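Home | Issues | Authors | Search
Print this article | E-mail this article

November
Angus Ogilvie and Morag Baird

3. Collecting the demonstrations

3.1 Equipment and operators

All demonstrations were recorded with hand-held grippers. No robot arm was present during collection. Each gripper carries a wide-angle camera that looks forward over the two fingers, and the fingers bear printed fiducial markers from which the opening width is recovered after the session. Operators worked with two grippers, one in each hand, and each gripper was recorded as its own stream.

Collection took place at the Gorkthorpe site. Operators were recruited from the staff there and had no earlier experience with the equipment. Training consisted of a short written guide and a practice block whose recordings were discarded. We did not correct an operator's style during a session unless the hand entered the space between the fingers or the gripper was held so that its own camera faced away from the object. Both errors were common in the practice block and rare later.

The target was 2000 usable demonstrations across all tasks. We stopped at 996, when the held-out error reported in Section 5 had ceased to fall. The remaining budget was moved to a second round with new objects, described in Section 6.

3.2 Tasks and object placement

The task set covers 13 short tabletop actions with household items. An action begins with both grippers clear of the objects and ends when they are clear again. The tasks were kept short because long recordings make it harder to place the cut points, and a badly placed cut costs more in a small set than in a large one.

Objects were placed by a second person between takes. Placement followed a printed sheet for the first part of each session and was left free for the rest. The free part matters. Operators who lay out their own tables fall into habits, and a policy trained on those habits will often reach toward the usual position even when the object is elsewhere. With the second person doing the placing, the operator met each layout without having planned for it.

Containers that hold other items were treated as separate cases from empty ones. An item that rises above the rim changes the approach, since the fingers must either pass beside it or take hold of it first. We asked operators to choose their own approach and recorded the choice in the session log. 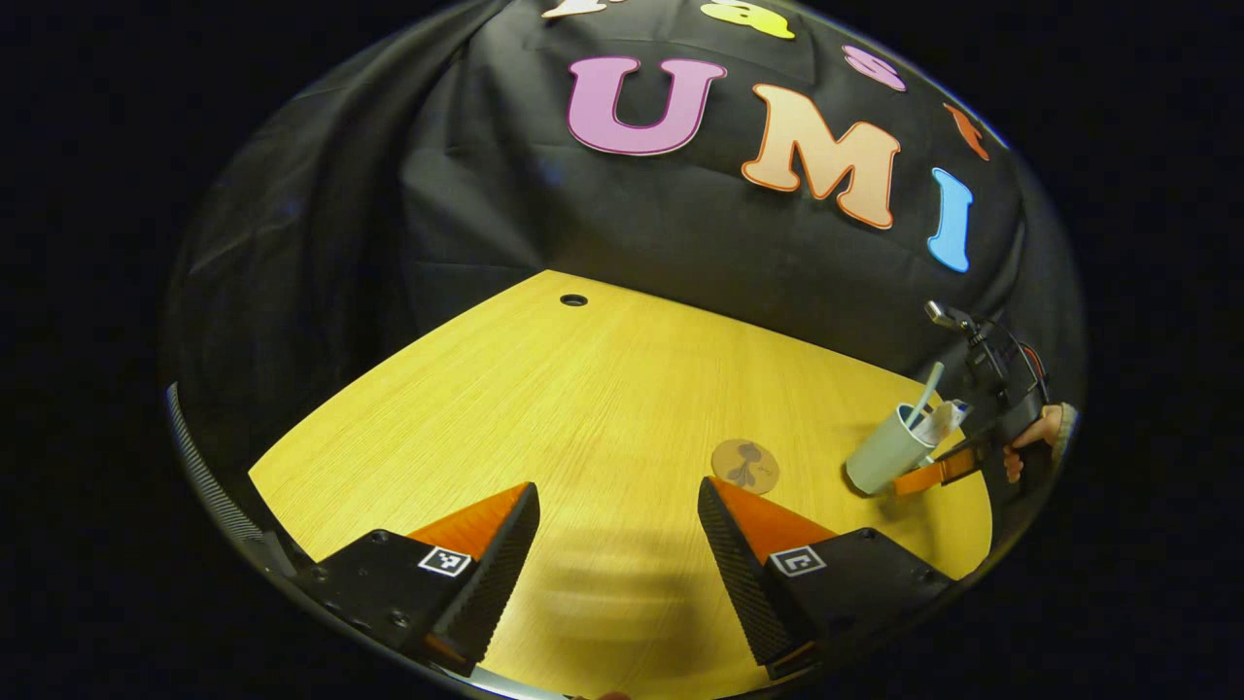
Two-gripper recordings raise a difficulty that single-gripper recordings do not. Each camera may see the other gripper, and with it the hand that holds it. At run time there is no such hand. We considered masking the hand in every frame, but the mask removes part of the second gripper as well, and the position of that gripper is useful to the policy. In the final set the hand was left in place for half of the training batches and masked for the other half. The choice was made at random for each batch.

The lens introduces a second difficulty. Straight edges bend strongly toward the border of the circular view, so that a table edge is recorded as an arc and an upright object near the side appears to lean. We trained directly on the distorted frames. Early trials with rectified frames lost the outer part of the view, where the second gripper is most often found, and gave no gain on the grasping tasks.

3.3 Localization

Camera motion was estimated from visual features together with the inertial record. The method needs fixed texture in the background. A plain dark cloth gives it very little to work with, and sessions recorded against such a cloth were more likely to lose track during fast motion. Items with sharp outlines and strong contrast helped when fixed to the background – large cut-out shapes served as well as printed posters and were easier to put up. Wood grain on the table contributed features at close range but was unreliable when the shadow of the gripper moved across it.

Before each session the operator recorded a slow sweep of the work area. The map built from this sweep was then used for all demonstrations in the session. If the background was disturbed, the sweep was repeated. One session from a Friday afternoon was dropped in full after the sweep was found to be missing its inertial record.

3.4 Screening and labels

Screening was done with Prirnau, an in-house tool that shows the two streams side by side with the recovered gripper paths. A demonstration was rejected if either path had a gap, if a finger marker could not be read for a large part of the action, or if the object was dropped and picked up again. Drops that ended the action were kept under a separate label and were not used for the results in this paper.

Morag Baird screened the full set. Angus Ogilvie screened a random portion without seeing the first labels, and disagreements were settled by viewing the recording together. Most concerned the end point of an action, where one of us had cut at release and the other at full withdrawal. We adopted full withdrawal and recut the affected recordings.

The screened set was exported in the Bosunar format, with frames, gripper pose and opening width aligned to a common clock. Training on the Nicholas cluster is described in the next section.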